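Ticket 3613: Stock counts doubling after nightly sync
Opened by: Kasun Ekanayake
Site: Rathnayake warehouse
Status: Monitoring

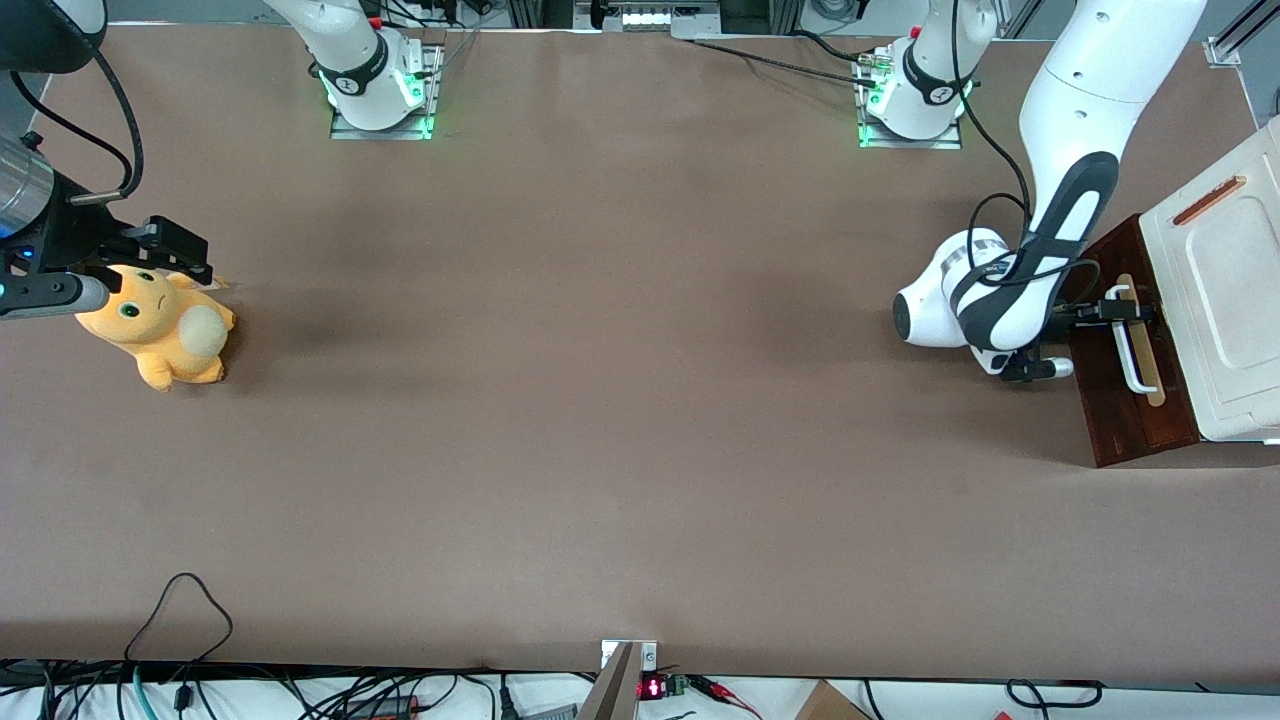
The Jirnorer inventory module started writing stock adjustments twice after the April update. Any item edited on the web form before close of business shows the right quantity until the overnight sync to Koltov, and the next morning the adjustment has been applied again. Staff have been correcting the totals by hand, which makes the history hard to read. To separate the form from the sync I set up a test catalogue with items nobody sells. The test item doubled the same as the live ones, so item age and supplier records are ruled out.

Environment
Jirnorer inventory module, hosted
Koltov accounting connector, on the office server
Poltov barcode scanners, used for receiving only

Steps to reproduce
Open any item and change the quantity on hand by 2.
Save and confirm the new total on the item page.
Leave the item alone until the sync has run.
Reload the item page. The total has moved by 4.

Log, oldest first

Entry 1
Checked the scanners first because receiving had complained the loudest. Quantities scanned through Poltov come across once and stay put. Only edits typed into the web form are affected. Took the scanners off the list of suspects.

Entry 2
Exported the adjustment table. 1,283 rows in total, and 61 of them are exact repeats of an earlier row with a different reference number. Each repeat carries the sync account as its author. The original carries the name of whoever typed it.

Entry 3
Turned the sync off overnight. No repeats in the morning. Ran it manually with one adjustment waiting and got the repeat straight away. Ran it again with nothing waiting and got no change.

Entry 4
Compared the connector settings with the printout in the server cupboard. "Return confirmed adjustments" is ticked. It was not ticked on the printout. With this on, Koltov sends each adjustment back as a confirmation and Jirnorer treats it as new. I can't tell from the audit page who changed it or whether the update did.

Entry 5
Unticked the setting, saved, restarted the connector service. The first save did not stick and the box was ticked again after the restart. Had to stop the service, change the setting, save, then start it. Stayed off after that.

Entry 6
Repeated the test on the dummy items and on a carton of packing tape from live stock. Totals correct after a manual run and again after the overnight run.

Cleanup
Repeated rows are to be reversed, not deleted, so that the accounts still balance. Reversals should use reason code "system correction" and quote this ticket number. Please don't edit the quantity directly on any affected item until its reversal has gone through. Hand corrections already made need to be checked against the export first or the item will end up short.

Outstanding
Vendor to confirm whether the update resets connector settings. Request sent, no reply yet.
Test catalogue to be hidden from the sales screen.
Printout in the cupboard to be replaced with current settings.

Last updated Aug 2, 2021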